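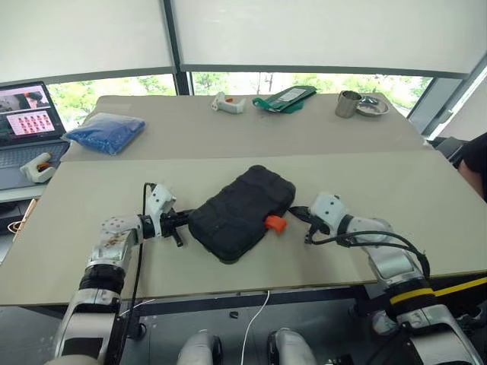
Marnie Oldacre

Print | E-mail this page

Minutes, Pakine Sewing Circle, Monday, September 26, 2022, upstairs room at Kosance Hall

I've got the notebook again, so you're getting my version. If I left out something you said, tell me at the next meeting and I'll put it in (or come and take the notes yourself, the notebook is very light).

We started late. The downstairs door was locked and the choir had the key, and they were in the middle of a song, so we stood on the stairs and listened to the whole thing. It was lovely! We should go to their concert.

March minutes

Read and accepted, with one correction. I wrote that the trip to the mill was "called off" and it was only put off. The mill is still happy to have us once their parking lot is paved. The correction is in the notebook in green ink.

Money

We have $279 in the account after paying for the room through the end of the year. This was better than we feared. The one bill still out is for the new ironing board cover, and I'm told the store is sending it again because the first one went to our old address on James Street. If anybody still has that address on a form anywhere, please change it. We moved out of there ages ago and I feel bad for the people who get our catalogs.

There was a question about whether dues should go up. Nobody loved the idea. A few people said they'd be fine paying a bit more if it meant a better kettle, and then we got off onto kettles for longer than we needed to. Dues stay where they are. The kettle will come up again, I'm sure.

Fall sale

Big one tonight. The hall is giving us the front room for the sale, the one with the good windows, and we can set up the evening before. I was so pleased I said yes before asking what it costs. The fee is $50, same as the back room was, so no harm done.

We talked for a long time about what to make. Last year we had too many pot holders and ran out of anything a person could give to a teenager. The suggestions this time were zip bags, pencil rolls, plain tote bags in dark colors, and stuffed animals (one vote against, from me, because I still have last year's giraffe at my house and it watches me). The padded pouches got the most support. Black is a good color for them, and a bit of bright orange at one end wakes the whole thing up, and you can find it in the bottom of a backpack. Those of you who said black fabric shows every bit of lint are right. Bring a lint roller.

For anybody making one for the first time, these are the notes people asked me to write down. Quilt your top piece before you cut it to size, because it shrinks up as you stitch. Leave a lot of room between the lines if you want it puffy. Use a longer stitch than you think. If you're rounding the corners, trace a jar lid on all of them and clip the seam before you turn it, or you get a lumpy corner that no amount of poking will fix. I have poked plenty. Put the zipper in first while everything is still flat.

Prices were left for October. There was one camp that wants to price by the hour and another camp that wants to sell everything and go home, and I don't think we were going to settle it with the heat turned off.

Thread and fabric order

We're doing a group order from Uvby again, same as in spring. You have to get me your list on paper, with the color number and not only the name. Last time "sand" and "oatmeal" caused real trouble. Batting is on the order too, the low loft and the fluffy kind, and you need to write which one.

Someone asked if we could order from a cheaper place. We can, but the cheaper place sent us thread that snapped in every machine in the room, and I would like to keep my temper this winter. We took a show of hands and it's Uvby.

Quilt for the library

The top is finished! All of it! It was spread out on the big tables for the second half of the meeting and people went a little quiet. The blue row that had us worried looks completely fine now that it's next to the yellow. One of the church blocks is turned sideways, and we agreed to leave it, partly because it's sweet and partly because it's in the middle.

For those keeping track, and I know some of you are, the final tally of pieces is 1,039. I counted from the pattern sheets and then somebody counted after me and got the same number, so it's going on the label. The library wants the label on the back in the lower corner with the name of the circle and the year. I said I'd do the lettering. I then remembered what my lettering looks like, so if you have a steady hand please come and save me.

Quilting it will be by hand, in the big frame, at the hall. The frame can stay up in the storage room between sessions as long as we don't block the folding chairs. Sign-up sheet is on the door of the storage room. Please only sign up for times you can make, as we need two people at once to roll it.

Machines

The older of the club machines is skipping stitches again. It was cleaned and oiled and given a new needle during the break and it still skips, so it's going in for repair. Please don't try to fix the tension yourself. There's a piece of tape over the dial now. Somebody had already moved the tape by the time we were packing up, and I put it back.

If you borrow the cutting mat, store it flat. The one that was left in a car in July is now the shape of a potato chip, and we're using it under the plant.

Other things that came up

The scissors with the red ribbon are for fabric. Only fabric. I found them next to a cereal box.

A person from the hall stopped in to ask if we'd mend the stage curtain. It has a long tear down by the hem on the left side. We said we'd look at it before promising anything, because it's velvet and it's heavy and none of us wants that under a home machine. A few of us are going to have a look after the next meeting.

The scrap box is overflowing. Please take some home. Please also stop bringing some from home.

We had lemon bars and they were gone before the money report.

Next meeting is in October, same room, same time, and the door should be open because the choir has promised to leave the key on the hook. On the list so far are sale prices, the table layout for the front room, the curtain, and (somebody wrote this in, and it wasn't me) kettle.

M.O.

Print | E-mail this page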